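How do I tell if a "cause of death" bio page is about the right person?

Hortensia Urrego
Asked in Biographies & Fact Checking, 11 replies

I'm putting together a short page for our local history group on a man named Lozano who ran a small end-of-the-world fellowship outside Skadesau in the seventies. He had a newsletter, a radio slot and a flood that kept getting rescheduled.

When I search his name I get the same bio over and over. It gives him a birthday, a zodiac sign, a "net worth" and a height. The man has been dead for decades and somebody knows his height. One version has him married, another says he "keeps his love life private," which I suppose he does now.

How do I find out what he died of, and when, without quoting these pages?

Nelly Quispe
Most helpful

Ignore the net worth. It gets pasted in from a template, and half the time the birthday does too. I once checked 18 of these pages on one faith healer and they all had the same misspelled hometown.

What worked for me was the county first. Ask the clerk whether they have an index of deaths, and give them a range of years instead of one date. Some places only release the full certificate to family, but the index will usually give you the day, and with the day you can go find the newspaper.
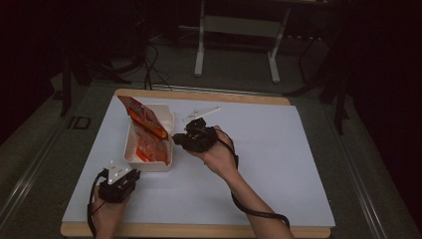

Then read the paper for two weeks after that date, not only the obituary page. Leaders of small groups often got a news story when the followers started arguing over the property. If the land went through probate, that file is usually open, and mine ran to almost 795 pages, mostly about a tractor.

Also check that your Lozano is one man. Mine was two cousins.

Grakik3512

just look on findagrave

Stesgate

Findagrave is fine for a photo of the stone, but anyone can type in the rest. I'd add the newsletter to Nelly's list. These groups mailed them everywhere, and college libraries kept them in boxes nobody has opened. The last issue may well announce the death, though in my experience it will say he "was called away," so you'll still need the clerk for the cause.

Hortensia Urrego

Thank you. The clerk found him in the index under Losano with an S. I'm going in October to read the paper.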